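Search this site
Enter keyword Go

Print this page | E-mail this page

Briltetdale Public Library
Reading Programs Group
Minutes of the meeting held Jan 20, 2025

Chair: Carmela Sala. Quorum was met at the start of the meeting.

1. Minutes of the last meeting

The October minutes were approved with one correction. Under item 4, the branch that asked for a second shelf of new fiction was Pralow, and the minutes had it as the main library. The clerk will fix the copy on file.

2. Spring novel for the town-wide read

The group had 2 titles left from the list of nominations. Both had been read by everyone present except one member, who had finished the first and was partway through the second.

The first is a family novel set in a fishing port. Members liked the opening chapters and the grandmother's letters. Several felt the middle was slow, and the large-print edition is out of stock at the supplier.

The second is a shorter novel told by two sisters in turn. It is out in paperback, and the audio version is already in the catalog. One member thought the ending was rushed. Another said her book club had argued over it for an entire evening and she counted that in its favor.

Voted to choose the second title. One member voted against and asked that the fishing port novel be kept on the list for next year. Agreed.

The title will stay off the website until the order is confirmed. Last year the notice went up early and the hold list filled before any copies were in the building.

3. Copies and budget

The budget for the spring read is $400, the same as last year. At the paperback price with the library discount this pays for 30 copies, with a small amount left for bookplates. Pralow will get its share by van once the copies are processed.

There was a question about e-book licenses. The cost per license is higher than the print price and the license runs out. Carmela will ask the consortium whether any unused licenses can be shared. No money was set aside for this.

Copies left over at the end of the season go to the book club kits, as before.

4. Author visit

The publisher's publicity office has answered our letter. The author is not traveling this spring but is willing to do a video call of an hour, with questions sent ahead. There is no fee. The date is still open.

Discussion of where to hold it. The Piras Room has the better screen, but the sound is poor at the back. The main reading room would mean closing the computers for the evening. Agreed to use the Piras Room and bring in the portable speaker from the children's section. The speaker needs a new power cord – the clerk will order one.

Questions from readers can be left at either desk or sent by e-mail. Carmela will pick from them and send them on to the publicity office.

5. Short story evenings

Attendance held up through the fall. The group leader would like to move from one long story to a pair of shorter ones, so that people who have not read ahead can still join in. Agreed to try this until summer.

Request to start half an hour earlier. Left as it is for now, as some of the regulars come straight from work.
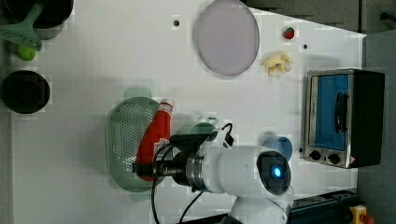
The handouts for these evenings will be printed in the larger type from now on. Stories still in copyright will be lent as books, with no photocopies made. A sign-up sheet will go on the notice board at Pralow as well as at the main desk.

6. Rerkora Prize shelf

The shortlist for the Rerkora Prize is expected before the next meeting. The display will go on the end shelf by the entrance, where the travel books are now. Staff asked that the travel books move only once – they were moved twice last year. Agreed to leave them in the new spot afterward.

7. Other business

A reader has written to ask why the new fiction loan period is shorter than for other books. Carmela will reply and explain the hold list.

The next meeting will be set when the author's date is known.

Recent items
Minutes, October meeting
Book club kits: how to borrow one
Suggest a title for the town-wide read
Short story evenings at Briltetdale
Pralow branch hours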